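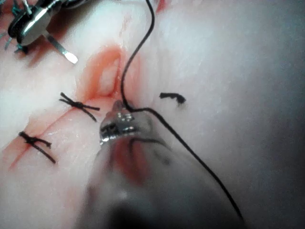 My mother's view was that a man who moves to Brurnanlow for the quiet deserves whatever he gets, and she delivered it over the phone while I was standing in my new kitchen holding a letter from the town.

The letter said I owned a bell.

I had bought a house, a shed, and a strip of grass with a birdbath on it. I didn't remember a bell. But the deed ran to eleven pages and I had read the first two with real attention, so I went and looked at page nine. The owner of the house on Trellow Lane, it said, shall keep and ring the bell at six in the evening, "in the customary manner," forever.

The bell was in the shed, under a tarp. It came up to my waist. According to the letter it weighed 1,576 pounds, which explained why the previous owner had left it behind and also why he'd been so cheerful at the closing.

I called the town office. The woman there told me the fine for not ringing was a dollar a night, and that it hadn't been changed in a long time. I asked what the customary manner was. She said everybody knew that. I said I didn't, and she said well, you're new.

So I paid the dollar. I'm not proud of it. I sent a check for the first month and considered the matter closed, and for nine evenings it was. On the tenth, at two minutes past six, my neighbor came to the fence and stood there. He didn't say anything. He had a dish towel over his shoulder and the look of a man whose potatoes had been on too long.

The next evening there were four of them.

I should say that Brurnanlow has a population of 2,297, and that every one of them owns a clock. I have been inside their houses since, and some of them own several. There's one over the bakery counter and a large one on the front of the bank that is right to the minute. I brought this up at the fence. They listened politely. Then one of them asked if I was going to ring it or what.

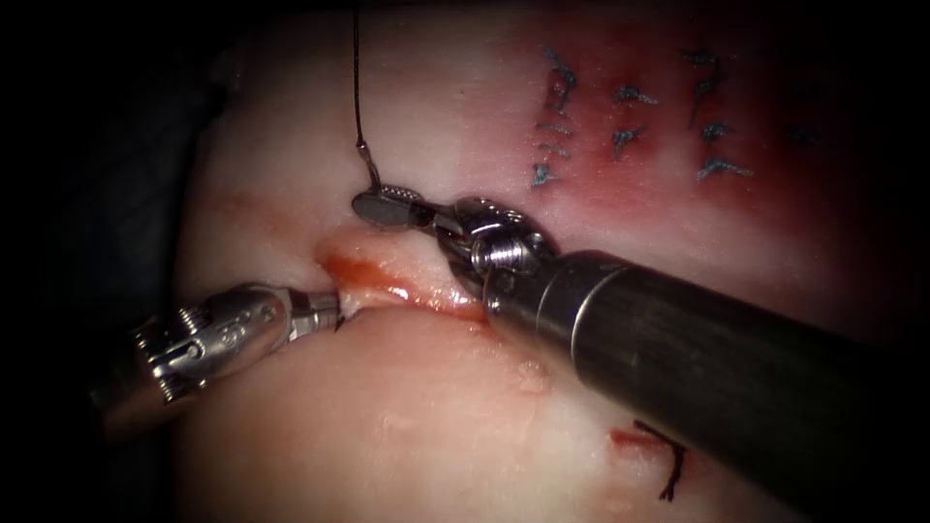 I rang it the following night. The rope was gone, so I used a rubber mallet from the hardware store, a Zodevton, on sale. It made a noise like someone dropping a sofa. Down the lane a dog started up, then another, and then the phone rang, and it was the town office telling me that wasn't it.

"What wasn't?"

"The manner," she said.

I tried a wooden spoon wrapped in a sock. I tried a real hammer, once, and couldn't hear the radio until breakfast. I tried two slow and one fast, three slow, one slow and a long wait. Each night people gathered at the fence and shook their heads, kindly enough, and went home to eat. By January they were bringing folding chairs. Somebody brought me soup. It was good soup, and I said so, and was given the recipe, which called for more butter than I'd have guessed.

My mother asked how the quiet was.

What finally did it was a cold. I'd slept through the afternoon and woke up at ten past six, in the dark, with my nose running, and went out across the grass in my bathrobe. I missed the bell completely with the first swing and hit the shed. I said a word. Then I hit the bell, not very hard, and leaned on it to get my breath, so that the sound went dead under my arm.

Out at the fence, they were folding up their chairs.

"There you go," said my neighbor.

I've done it that way since. I start at ten past, hit the shed, say the word, and lean. The children on Trellow Lane say the word along with me, and their parents don't seem to mind. Yesterday I got a letter from the town saying that my dollars would be refunded, less a handling fee of one dollar a night.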